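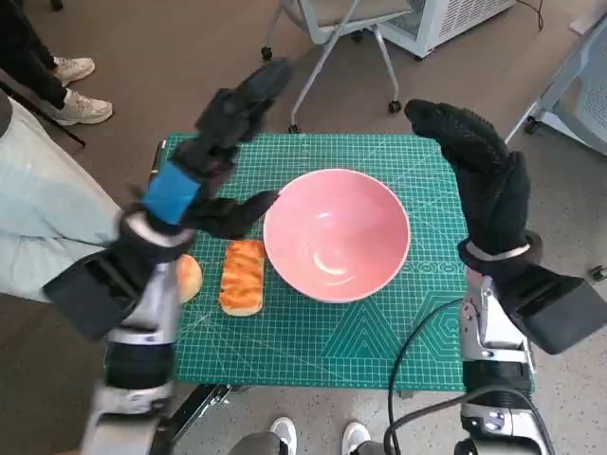
Bread Off the Cutting Mat

By Isla Crichton

A gridded cutting mat is a measuring surface. The fine white lines and printed triangles and hexagons serve fabric, card and film. Set a roll and a bun on it next to an empty pink bowl and the print does no work.

My objection is to the surface. A self-healing mat closes over shallow cuts, and a closed cut can still hold crumbs and glaze. Washing in hot water warps the sheet, so it gets wiped cold. A ceramic bowl tolerates both heat and detergent.

Dong-hyun Ban argues that a mat stops small dishes from sliding on a metal-framed table. Agreed, but a damp cloth does the same and can be boiled.

My rule at home is 2 mats, one for the knife and one for food, never exchanged. A scored, glazed roll sheds at every handling. It belongs in the bowl.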